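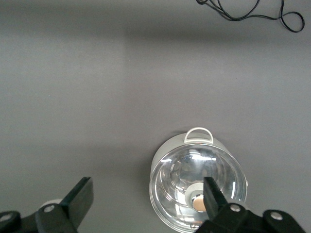
White pot with glass lid, gray table.

**Jirkthorpe Shared Kitchen – minutes, 28 November 2021**

Chair: Antonina Derkach. Notes by the kitchen secretary. Minutes of the October meeting were read and approved with one spelling correction.

**1. Cookware**

The meeting went through the pots and pans list. The white pot with the glass lid stays in the kitchen. A member asked if it could be lent out for weekend events. Agreed that it can go out for up to two nights, signed for in the book, and that the lid goes with it. Lids have been coming back separately and ending up in the wrong cupboard.

Antonina suggested marking each lid and pot with the same number on a small sticker. Agreed. Stickers go on the side of the pot and on the edge of the lid, away from the knob.

The two Bárány frying pans are scratched through and will be thrown out. Replacements to be priced before the next meeting. The offer of a used Trorkier pressure cooker was declined – it has no manual and the gasket is missing.

**2. Storage**

Ikovwood has sent a quote for open shelving along the back wall. The total is 2,477 including fitting. Several members thought this was high for shelves without doors. Others said open shelves would make it easier to see what is missing after a booking. No vote taken. Antonina will ask Ikovwood for a price without fitting.

Until then the heavy pots stay on the bottom shelf and glass lids are stored upright in the rack, not stacked.

**3. Cleaning**

Groups are still leaving pots to soak overnight. The booking sheet will say that everything must be washed, dried and put away before the key is returned. Steel wool is not to be used on the white pot. Sponges are under the sink.

The dish towels were discussed at some length. They will be washed by whoever has the last booking of the week.

**4. Other business**

The oven timer sticks. Reported in October and still not fixed – Antonina to call the repair shop again.

**Actions**

- Number stickers for pots and lids: Antonina
- Frying pan prices: secretary
- Second quote from Ikovwood: Antonina
- New wording on booking sheet: secretary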